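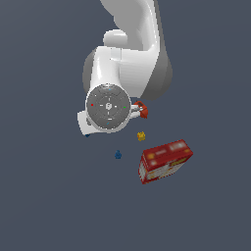

Hashini Munshi writes that her clay mask dries to a crust in its jar within a month of opening, and asks whether water will bring it back. Water will soften it, but tap water also dilutes the preservative, and a mask thinned that way should be used the same day or thrown out. The better course is to stop the drying.

Clay masks lose moisture through the headspace, the air between product and lid. A jar that is half empty dries faster than a full one. Move the remainder to a smaller jar once the level drops below the shoulder. A 30 ml jar suits most leftovers; a 60 ml jar holds the larger ones. Wash the new jar in hot soapy water, rinse with rubbing alcohol and let it air-dry with the mouth down.

Press a disc of plastic wrap onto the surface before closing the lid. Wipe the threads first – dried clay on the threads keeps the lid from seating.
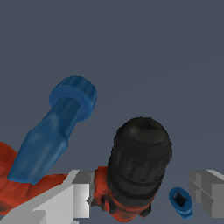

Lids that have already seized should be loosened by hand, with a rubber band around the rim for grip. Warm water over the lid for a minute helps. Leave tools out of it. A thick handle like the blue one, with its wide rounded flange at the end, invites more force than a thin glass jar will take, and a chipped rim means the contents go in the trash.

Scoop with a clean spatula, never with wet fingers. Store the jar below the bathroom shelf line, away from shower steam and out of direct sun. Write the month of opening on the base in marker: February is enough, no day needed.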